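Sourdough starter stalled after moving house
Status: Resolved
Category: Starters and levains
Opened by: Khairul Pasaribu
Replies: 8

Original report

Hi all! Long-time reader of the Skevley baking help desk, first ticket. I've moved from Ginting up to Muvville and my rye starter has gone from doubling like clockwork to barely lifting its head. Details below, as the form asks.

Starter: wholemeal rye, four years old, kept at equal weights flour and water
Jar: straight-sided glass, lid resting on top
Feeding: 70 g starter, 70 g flour, 70 g water, once a day at 7 am
Flour: Jendano stoneground, same as before the move
Water: kitchen tap
Symptoms: a few bubbles at the sides, sharp smell, greyish liquid on top by evening, rises maybe a finger's width
Tried already: new jar, warmer cupboard, swearing

The loaf I baked on Thursday was a doorstop. Tasty doorstop, mind you, and the crust was the best colour I've had out of this oven, so I'm not giving up on it.

Support reply 1

Thanks for such a thorough report, Khairul! Grey liquid and a sharp smell usually mean a hungry starter. Two questions: how warm is the cupboard, and does your tap water smell of chlorine first thing in the morning?

Khairul, reply 2

Borrowed a thermometer. The cupboard sits at 29 degrees in the afternoon, much warmer than my old kitchen. The water does have a bit of a swimming pool whiff, now that you mention it.

Support reply 3

Brilliant, that's plenty to go on. At 29 degrees a one-to-one-to-one feed gets eaten in a few hours and then the whole thing sits there going sour until the next morning. Please try this for four days:

1. Keep 20 g of starter and feed it 60 g flour and 60 g water.
2. Feed at 7 am and again at 7 pm.
3. Fill a jug the night before and leave it on the bench, or use filtered water if you have it. (Standing only helps with plain chlorine. If your supplier uses chloramine, go for a carbon filter.)
4. Put a rubber band at the starting level and write down the height at midday.

Don't bake with it yet. The discard makes cracking pancakes.

Khairul, reply 4

Day two. Not much rise but the smell has gone from nail polish to something like yoghurt. I'll take it!

Khairul, reply 5

Day four and it DOUBLED by lunchtime. I stood in the kitchen grinning at a jar. I kept the morning feed in filtered water and the evening one in jug water and couldn't pick a difference, for what it's worth.

Support reply 6

Love it. You're clear to bake. Start with a simple tin loaf so you can judge the rise without worrying about shaping. Go for 296 g strong white flour, 203 g water, 70 g starter at its peak and 6 g salt. It's a small loaf, so use your smaller tin. In a warm kitchen, go by the dough and ignore the clock; you want it well risen and wobbly before it goes in the oven.

Khairul, reply 7

Baked! Soft all the way through, a lovely even rise, and it slices without collapsing. I gave half to my neighbour and ate most of the other half with marmalade. Second loaf is proving as I type.

A slice of white and a pink plate:

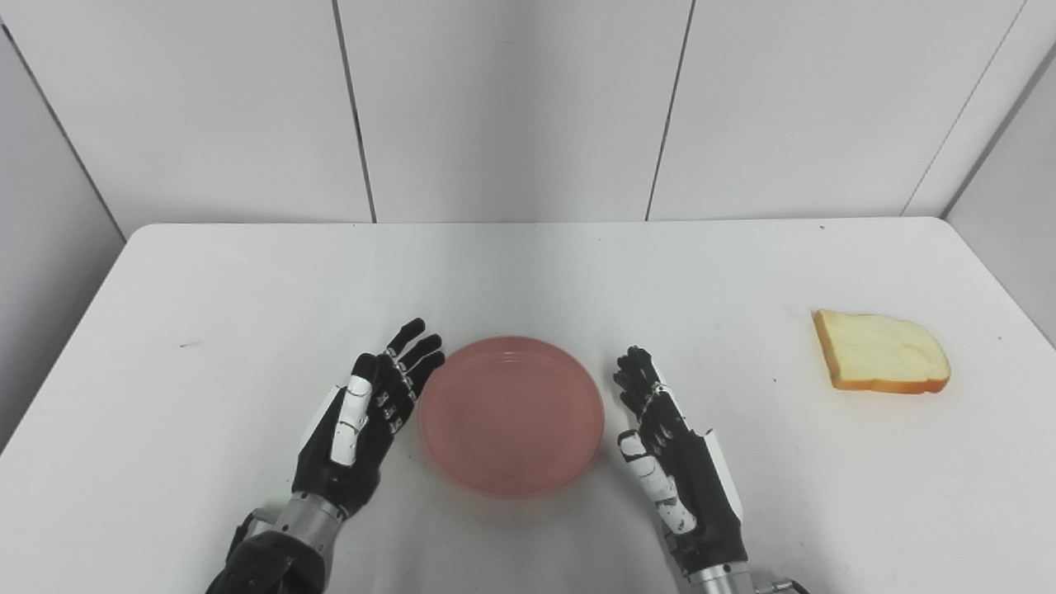
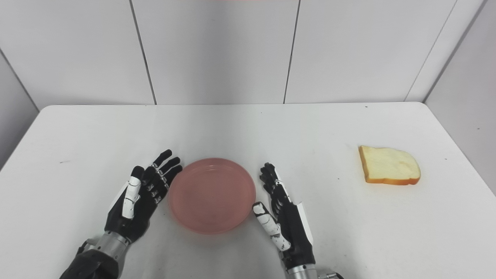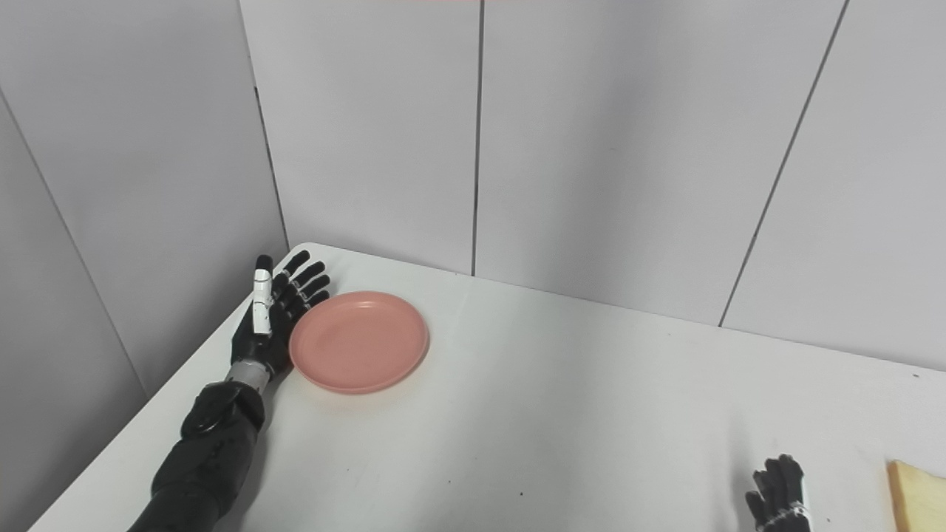
One more thing before you close the ticket: can I keep the starter in the fridge between bakes, or will it sulk again? I only need two loaves a week and I'm going through flour at a frightening rate.

Support reply 8

Yes, you can! Feed it, give it an hour on the bench, then into the fridge with the lid loose. Take it out the day before you bake and give it two feeds at the new ratio. If the grey liquid comes back, pour it off and feed as usual.

I've marked this one resolved and added the warm-cupboard fix to the starter notes. Happy baking, and reopen the ticket if the second loaf misbehaves.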